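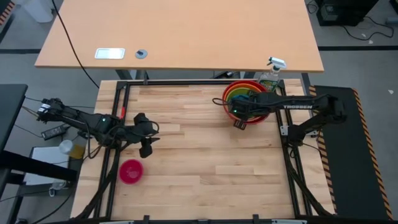
One reader wrote in to ask whether mineral oil alone is enough for a maple countertop, or if you really need the wax too. Great question, and the one I get most! Oil alone will do the job, but a little beeswax on top makes water bead up so nicely that I always add it.

Start with a clean, bone-dry top. Sand with the grain, 120 grit and then 220, and wipe off the dust. Warm the oil (I use the plain stuff from Clastau) by standing the bottle in a bowl of hot water, then pour on a good puddle and spread it with an old T-shirt. Be generous, end grain drinks it up!

Leave it overnight, wipe, and do it again. New wood wants four coats, and mine got 9 because I was having fun. Rub in the wax last and buff until your rag glides.

After that, once a month is plenty. I do a full sanding every April.

Search this site Go

89 comments | Email to a friend

Copyright 2004 Dekness Kitchen Pages | Contact | Back to top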